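Skustura is a private training school for people who look after shared rooms: offices, staff kitchens, reading rooms and small halls. The school teaches the clearing of tables, the sorting and putting away of small items, the care of glass and crockery, and the packing of goods for storage or removal. It is established at Losari, where it occupies a converted office floor, and its courses are taught in English.

Our teaching is done at the table, in rooms furnished much as an ordinary workplace would be.
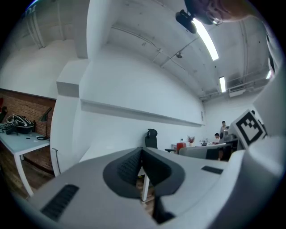
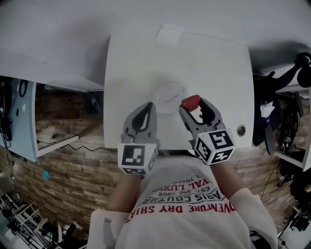 ## Our work

The school was founded by Prodromos Tzavaras, who had managed office moves for many years and had formed the opinion that most damage occurred on the day before the lorry came. Desks were cleared in haste and small items were swept into whichever box stood nearest. His first course was a single afternoon on the clearing of one desk. It is still taught, under the name Tzanetos, and remains the usual starting point for new students.

From that afternoon the present programme has grown. Last year 981 students attended a course of some kind, the majority of them sent by their employers. A smaller number come on their own account, often before taking up a post in a school, library or guest house.

## Courses

**Tzanetos** is the introductory course. Students learn to clear a table in a settled order, with breakable items lifted first and small loose items gathered last. Each student then lays the same table again from memory. The course lasts one afternoon and there is no entry requirement.

**Fimness** is the full course and runs for 4 weeks. It covers tables, shelves and cupboards, the labelling of stored goods, the handling of glass, and the daily round of a shared room. Students keep a written record of each room they work in and submit it at the end of the final week. Those who complete the course satisfactorily receive the school's certificate.

**Packing and unpacking** is offered as a separate course over 2 days. The first is given to wrapping and boxing, and the second to unpacking at the other end, a subject which in our view receives too little attention — a well-packed box may still be badly emptied.

Courses for a single employer may be arranged on request. In these cases a member of staff will normally visit the premises beforehand, and the exercises will be drawn from the rooms in question.

## How we teach

Classes are kept small. Each student has a table, or a share of one, and is expected to work at it for the greater part of the session. Talks are short. Demonstrations are repeated as often as the class requires, and students are encouraged to ask for a second or third showing.

The school does not teach speed. A student who places a glass dish on a table without a sound, and who knows where it is to go next, has met the standard we ask for. Pace generally follows within the first month of employment, and we advise employers accordingly.

Some attention is also given to judgement. Shared rooms collect objects whose owners are unknown, and a person clearing a table must decide what is to be kept, what is to be set aside for enquiry and what may be thrown away. Students are taught to set aside in cases of doubt, and to write down where the object was found.

## The collection

The school keeps a teaching collection of 145 everyday items used in class. They are ordinary things of the sort found in any office or kitchen, and several have been mended more than once. The collection is checked at the end of each term and items beyond repair are replaced with the nearest equivalent. Gifts of sound household and office goods are accepted, by prior arrangement only. We regret that large furniture cannot be taken.

## Staff and governance

Capucine Bodin is Head of Teaching. She joined the school as an instructor on the packing course and is responsible for the content of all programmes, the appointment of instructors and the award of certificates. Prodromos Tzavaras continues as Director and teaches the Tzanetos afternoon in person whenever his other duties allow.

Questions about the content of a course should be addressed to the Head of Teaching. Questions about fees, invoices and employer bookings should be addressed to the school office.

## Admissions and visits

The next full course begins in September. Applications are considered in the order in which they are received, and applicants are asked to state any previous experience, although none is required.

Prospective students and employers may visit during term by appointment. Visitors are welcome to observe a class from the side of the room and are asked to leave coats and bags in the entrance — the tables are needed for teaching.

This page was last revised on 2nd May.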